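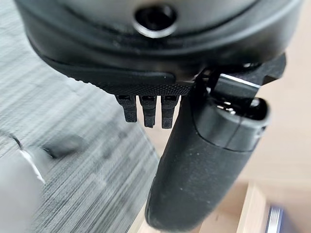
Tutine Schubladeneinsatz, 4er-Set

Artikelnummer 363
Hersteller: Flekgate
Lieferumfang: 4 Einsätze, 20 Trennstege
Stand: 2018-06-30

Den Tutine habe ich seit Januar im Laden, und zu Hause steckt er inzwischen in fast jeder Schublade (in der mit den Kabeln auch, aber da hilft vermutlich gar nichts mehr). Die Einsätze lassen sich einzeln hineinstellen oder seitlich zusammenklicken. Ich würde sie klicken, dann rutscht beim schwungvollen Zuschieben nichts nach hinten!

Die Trennstege kommen von oben in die Rillen und sitzen ziemlich stramm. Beim ersten Mal muss man ordentlich drücken, danach geht es leichter. Bei mir liegen vorne Schäler und Messlöffel, dahinter die Teigkarten und ganz hinten der Kleinkram, den ich nur zu Weihnachten brauche.

Passt das bei mir?

Messt bitte innen, und zwar unten am Schubladenboden! Manche Schubladen werden nach unten schmaler, und dann klemmt der letzte Einsatz. Wer nur eine kleine Schublade hat, nimmt drei und stellt den vierten ins Bad, so macht es meine Schwester.

Sauber machen

Stege raus, lauwarmes Wasser, ein Tropfen Spüli, abtrocknen. In die Spülmaschine gehören die Einsätze laut Flekgate nicht. Krümel in den Rillen bekomme ich am besten mit einer alten Zahnbürste weg.

Bestellen und abholen

Verschickt wird aus Grikau. Abholen geht auch, im Laden Çetinkaya, einfach vorher kurz schreiben, dann lege ich das Set zurück. Einzelne Stege könnt ihr nachbestellen, dafür bitte die Artikelnummer in die Nachricht setzen.

Fragen zu krummen, alten oder sonstwie seltsamen Schubladen beantworte ich sehr gern, am liebsten mit Maßen dabei.

Eure Hatice Ateş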